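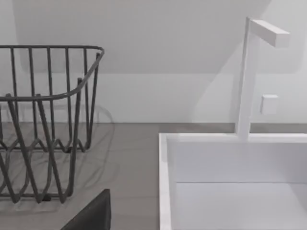
Rack, sink and the tip of the gripper in the simulated kitchen.

Whenever people who build robots want me to stop worrying, they tell me that the machine will simply be shown what to do. You don't write a program for drying up any more. You take hold of the controls, you put a plate in a rack, you do it again, and after enough goes the robot gets the idea. It sounds like teaching a child, and I think that's why it goes down so well with audiences.

I have now done a fair bit of the showing myself, and I'm less sure than I was that anything gets taught by it.

The set-up I used was at Hivthorpe, in the old print room, and the system is called Uno. You sit at a desk with a handle in your fist and a screen in front of you. The handle moves, the gripper on the screen moves, and you put things into a wire rack next to a white sink with a square tap. None of it exists. The counter is a drawn counter and the light comes from nowhere in particular. There is a version with a proper arm and proper crockery, but most of the recording is done on the screen first. It's cheaper, and you can't smash anything.

My first complaint is about what the handle does to your hand. I've been putting plates in racks since I was tall enough to reach one, and I couldn't tell you how I do it. I feel the rim touch a wire, I let it slide a bit, and it drops in. With the handle you feel nothing of the sort. You look at the wires, guess how far back they are, creep forwards, stop, tilt, creep again. Within an afternoon I had invented a completely new way of racking a plate, a sort of slow lunge from the left, and that was what I recorded. Whatever Uno learned from me, it didn't learn how a person does the washing up. It learned how a person copes with a bad handle.

Majdi Karam, who looks after the recordings there, doesn't accept this as a criticism. His view is that the robot has no feeling in its fingers either, so my clumsy method is the honest one. If I taught it my real way of doing things it would be relying on a sense it hasn't got. I've thought about that answer a good deal and it's a fair one. But then let's stop saying that the skill comes from people. The skill people have is the part that was thrown away at the door.

My second complaint is about the throwing away. The set I contributed to has 3947 attempts in it. Of those, 2212 were kept. The rest were dropped for being too slow or too wobbly, or for ending with the plate on its side. I understand why. Nobody wants a robot that copies a fumble. Yet the fumbles were where I did my real thinking. A plate catches on a wire, you back off, you turn it a little, you try the next gap along. Anyone who has trained a junior in a kitchen knows that you learn more from watching somebody get out of trouble than from watching them never get into it. A pile of tidy successes tells the machine what to do when everything is already going well.

Some groups do keep the rescues, I'm told, and mark them as such. The people at Clumstead wrote a short paper arguing for it, under the name Sầm, and asked their operators to make mistakes on purpose and then put them right. I liked the idea until I tried it. A mistake made on purpose is a very polite mistake. You know where you're going wrong and you have your way out ready. It has about as much to do with a real slip as a stage fall has to do with the stairs.

Then there is the matter of the kitchen. A drawn rack has its wires where the drawing says they are. The one on my own draining board has a bent corner and a foot missing, and it moves when you lean on it. The usual reply is that you can shuffle the drawn kitchen as much as you please: shift the rack, change the shadows on the wall, turn the counter green. Up to 2000 versions overnight, I was promised. Very well, but somebody has to think of the things to shuffle. I have yet to meet a shuffled kitchen with a teaspoon lying under the rack, or a tap with a dishcloth hung over it, or a wet sleeve. They are left out because they are a nuisance to draw, and they are a nuisance to draw for much the same reason they are a nuisance to a robot.

I don't want to pretend the whole thing is a fraud. I went back in March and watched the trained system run on the screen, and it racked plates. It had my lunge from the left, or somebody's. I felt a bit proud and a bit ashamed, the way you do when a child picks up your swearing. As a means of getting an arm to repeat a narrow job in a place it has met before, showing beats programming, and I wouldn't want to go back to the days when every twist of the wrist was typed in by hand.

What I object to is the sales talk laid on top. When a firm says its robot has been taught by people, I'd like to be told which people, what they were holding, whether they could feel anything, and how many of their goes went in the bin. I'd like to see the tries that were thrown out played alongside the ones that were kept. And I'd like the trial at the end to take place at a sink that none of the builders has been near, with whatever happens to be in it.

I put this list to Majdi Karam before I left. He said two of the four questions could be answered from the logs that same day, and the other two would need somebody to go and ask the operators. I said I was an operator. He found me a chair and a form, and the form had a box for my age and a box for which hand I use, and no space to write anything else.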